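Paw-print fleece, purple: table cover and contents
Gallery | Household textiles | Mariann Fekete

A small set on one blanket and the things that share a table with it. The blanket is a purple fleece with a repeating print of white paws. It came into the house as a sofa throw, spent two winters on the spare bed and now covers a wooden table against a pale wall. Notes are given with each picture for readers who want to use a fleece in the same way.

1. Print and pile

The ground colour is a lavender purple, darker in the creases. Each paw has one large pad and four toe pads, and the prints point in all directions. A scattered print like this has no right way up, which saves time when the cover goes back on after washing. The surface has a fine rib. Fleece of this weight gathers easily and a pinched fold stands up by itself, so anything small and dark is best set down after the cloth has been pulled straight.

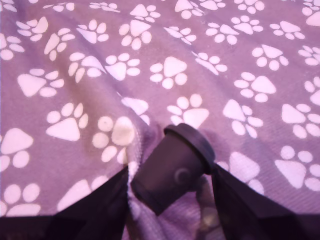 2. The small lidded cup

Dark grey to nearly black, with a matt finish. The body tapers towards the base and the flat lid overhangs it slightly, in the manner of a takeaway coffee cup made small. A tapered cup has less base to stand on than a straight one, and on fleece the pile takes away a little more. I keep a cork mat, 6 mm thick, under the cover at the place where small cups are put. It does not show and it gives a firm spot. Dark items have one further drawback on this cloth – they collect lint, and on a matt surface it is easily seen. A dry brush clears it. A damp cloth only moves it about. 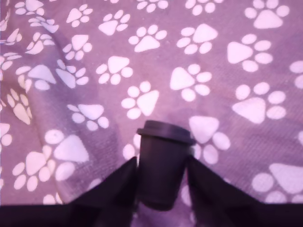
Wudesdale, Apr 1, 2024

The cover was measured before its spring wash: 114 cm on the short side after trimming, with the cut edge left unhemmed. Fleece does not fray and a hem would add a ridge along the front of the table. The cover is laid across the front only. The back strip of wood stays bare, as tall items stand better there.

Order of the back row is by height and by how often a thing is used. The large clear water bottle with the blue label is the tallest and has its place towards the left, near the white cardboard box. Next comes the clear storage container with the white lid, then the white insulated bottle in front of it. The container needs to be lifted down to be filled, so nothing is stood on its lid. The insulated bottle can come forward to the edge of the fleece but no further, for the reason given under the cup. I marked the back edge of the cover with two short tacking stitches in purple thread to get the same line each time, and
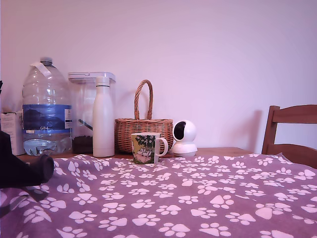
the stitches have held through every wash so far. They are placed 50 cm apart. Pins were tried first and came out within a week.

Washing is at 30 degrees on a short cycle, inside out, with no softener. Softener flattens the rib and leaves the pile greasy to the touch. The cover is dried over two rails, never on a radiator, and is not ironed. Shake it outdoors first if there are crumbs or dry food in the pile, or they end up in the filter.

A second piece from the same blanket, 22 cm wide, was left over from the trimming. It is folded in the drawer as a patch. The Sproģis and Predus covers have separate pages, and the Cladum table runner will be added in May.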